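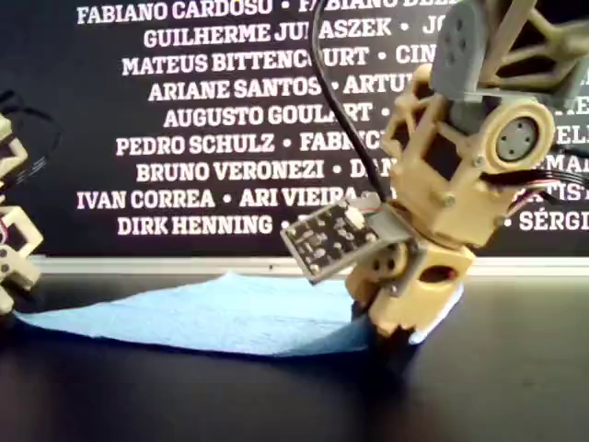 Blue paper was no good on a black table, Irja Kettunen said, because it left bits, and anyone who had ever wiped one down could have told him so.

Vusumuzi said it was what there was. The roll had come from under the sink at Skaltthorpe and he had carried it up two flights with the spray and the bin bags. He tore off another sheet and went on wiping.

The banner was already up behind him. It was black, with the names in white capitals and a dot between each one and the next, and it took up more of the wall than he had expected from the drawing. The printers at Fostel had sent it rolled on a cardboard tube. Irja had steamed the creases out that morning, starting at the left, and had run out of patience before she reached the right.

"Have you found your dad yet?" she said.

"I haven't looked."

"You have. I saw you."

He had looked a bit. There were 1,146 names, everyone who had worked at the Corkier factory from the year it opened to the year it shut, and they were not in alphabetical order. They were in the order people had started. Irja had wanted it that way. She had taken them from the wages books, one book after another, at her kitchen table, from the end of one summer until the following December. People would complain that they couldn't find anybody. She said they could stand there and read, then, it wouldn't hurt them.

His father had started late, so he would be low down, near the edge of the table. Vusumuzi had got as far as the man who ran the paint shop and then the van had needed unloading.

"I'm low down as well," Irja said. "I was the week after the canteen fire. They took on a whole lot of us to clean up and then they kept us."

"What was it like?"

"Greasy."

She came round and ran her palm along the table. She held it up to the window and there were small blue fibres on it. She showed him.

"I said, didn't I?"

"What should I use?"

"An old pillowcase. I've got one in the car."

She didn't go to the car. She pulled out a chair and sat down facing the banner with her coat still on. It was cold up there. The heating was on a timer and the man from Jang, who had the rooms underneath, liked it set for himself.

Vusumuzi folded a clean sheet into four and did the corners where the polish had built up. He could hear her reading under her breath. She read the surnames only. Now and again she stopped and said something about one of them, that he had sung, or that she had lent her a pram and never had it back.

"There's one wrong," she said.

He straightened up. "Where?"

"Not wrong. It's there twice."

He came and stood beside her chair. She pointed, and he followed her finger along the row to a dot, and past it. It was his father's name. Then she pointed to a place a good deal lower down, and it was his father's name again.

"That's a mistake," he said.

"It isn't. I remember doing it. He left and he came back. He's got two lots of wages. First time he was number 218, and the second time he was 888, and I thought, well, he started twice, so he goes in twice."

"He never left. He was there straight through."

"He was gone fourteen months."

Vusumuzi tried to work out when that would have been. He got as far as the flat over the chemist's, and his mother at the window of it, and a bicycle in the hall which had to be moved every time the door was opened. He couldn't remember his father in the flat. He had not thought of it before. He had supposed his father was at work.

"Where did he go?" he said.

"It doesn't say in a wages book, love."

"But did people know?"

Irja did up the top button of her coat. "I wasn't there the first time," she said. "You'd want somebody from higher up."

He looked higher up. There were a great many names, and he knew a few from funerals. He found the paint shop man again and started from there, going along each row to the end and back.

After a while Irja got up and went down to fetch the pillowcase.

Contact | © All stories remain with their authors | Back to top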